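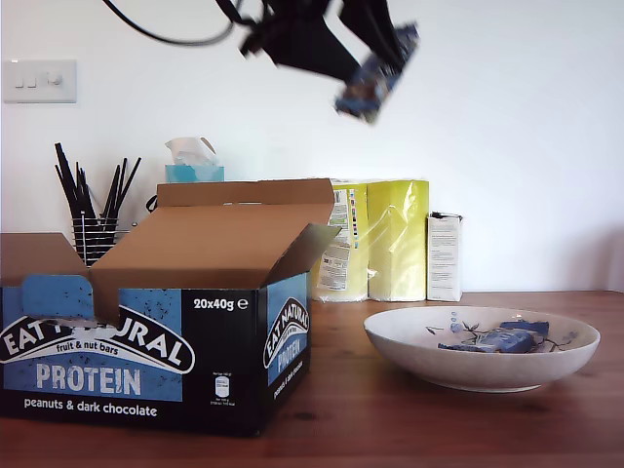

Figure 3. Display box with flaps open and one wrapped bar above the table. The front panel gives the content as 20x40g.

Publications > Packaging Studies > Grokano Shelf Trial
Reading time: 3 min

3.2 Display boxes

The Grokano trial logged 2,033 items, of which 401 were single bars sold in open-top boxes. Flap position was coded for each box. A front flap folded forward can hide part of the brand name – see Figure 3 – and 344 bars came from boxes coded this way.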